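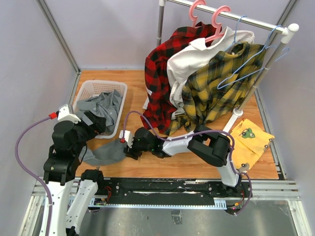 Progress report to Nodum, software work package
18 November 2019
Prepared by Anayeli Rosales

Where the planner stands

The two-arm planner now runs from a single task file, as promised in the proposal, and only one month later than promised in the proposal. Both arms share one clock and one collision model. Before October they had one each and disagreed about where the clothes rack was.

Perception

We have 4,000 labeled garment images and a segmentation model that separates hanging shirts from each other most of the time. Plaid remains our enemy. A checked shirt hanging against another pattern is still apt to come back as one large, confident garment with four sleeves. Derek Bramwell is retraining with the 504 worst cases, which he picked by hand and no longer wishes to discuss.

Grasp planning

The grasp point search for cloth lying flat on the table takes about 8 seconds, down from long enough to make coffee. Crumpled cloth in the basket is slower, and the planner likes to propose the basket rim, a sturdy and very graspable object – just not laundry. A rim mask is written and goes in this week.

Tooling

The log viewer (Sketovura) replays both arms side by side. It has found seven bugs so far, two of them in the log viewer.

Requests

We would like to move the hanger-handling milestone to the next period, and the unspent travel money to GPU time. No one here was going anywhere.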